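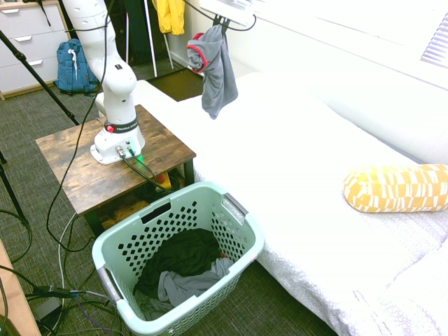 Most bedrooms get tidied from the middle outwards, and so the edges never get done. Start with whatever stands beside the bed. A small wooden side table with black cables running over the top and down behind the front edge will gather fluff at a rate that would impress a sheep. Wipe along the grain with a barely damp cloth, lift each cord as you go, and resist the lemon spray, whatever colour the bottle promises.

Next, the clothes that are too clean to wash and too worn to put away. Mine once reached a depth of 11 jumpers. Pick one hook. When the hook is full, the pile has spoken and you do a load.

A grey knit with a bit of red trim deserves a cold wash, inside out, the first few times. Red has ambitions. Dry it flat, out of the sun, and keep it off the good towels.
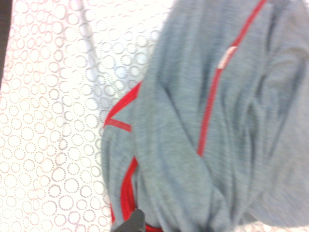
Under the bed

Pull everything out before you vacuum. You will find the other sock, and by then you'll have thrown out its mate.

Baxter Household Notes | Contact | Copyright Baxter | Back to top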